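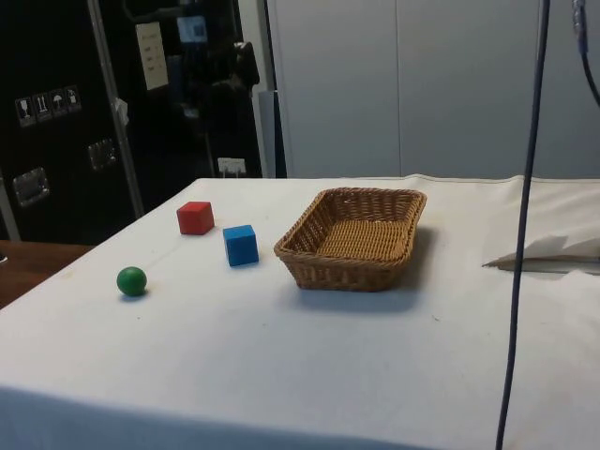 Two cubes, a ball and a basket on the white cloth, ready for Vokus.

I've been meaning to write up Vokus since September, when Bjartur Oddsson talked me into swapping our old planner for it (he is very persuasive over coffee), and I'm glad I waited, as my first impressions were rather unkind! The installer wanted three goes before it found our camera drivers, and the manual assumes you already know your way round Hailu, the scene editor it borrows.

Once it's running, though, it's a lovely thing to work with. You draw the table and the basket in the editor, tell it which objects matter, and it plans the reach, the grasp and the drop as one piece, so you can scrub back and forth along the whole motion before anything moves.
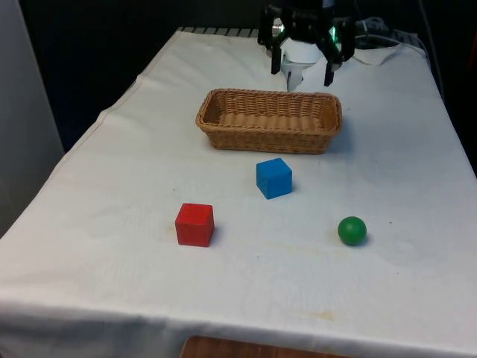 What I like most is how plainly it explains a refusal. Our last planner, Clakside, would just stop and leave you reading logs all afternoon, whereas Vokus names the joint or the obstacle and offers you the nearest pose it would accept. I do grumble about the colour settings, which live in a separate menu and forget themselves after an update, and the licence is 1,220 pounds a year, a fair bit for a small workshop like ours.

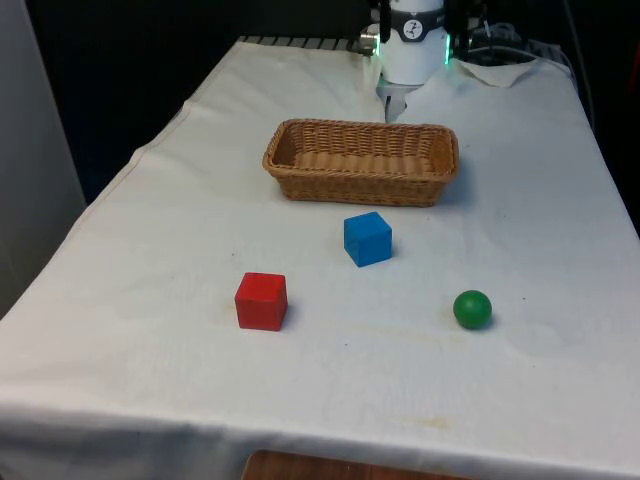 Can it plan with more than one camera?
It can, provided you calibrate each one separately and give them all the same table origin; the wizard takes you through it in 16 steps, and you can save the result and reload it later.

I'm renewing for another year, and I'd still like that colour menu moved.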